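Saturday talk, 14/05/2022 - notes, keep to 14 mins!!

Say hello, thank Taha Helmy for the hall. Water.

Start with the parcel story. Unia shop, one till, one shelf for pick-ups, queue out the door by four. Pause.

Then the point - small shops on Bouazza road took in more than 500 parcels in the month and got next to nothing per parcel. Ask for hands: who has picked up from a corner shop this week?

Costs. Shelf space, time at the till, lost parcles and who pays. Siltance pays per scan, Otside pays a flat fee. Don't get stuck on this, people glaze over.

Mahmoud's bit (Mahmoud Benmoussa, the grocer, ask him to stand). 282 pick-ups, how many bought somthing as well? Let him answer. Don't jump in.

What we want - one fee for all shops, set hours, returns paid the same as pick-ups. Say it twice, slowly.

Next meeting July, room not booked yet. Sign-up sheet by the door. Questions - take the back rows first this time.

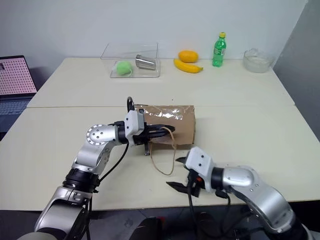
If it goes quiet, ask about returns. Always gets them going.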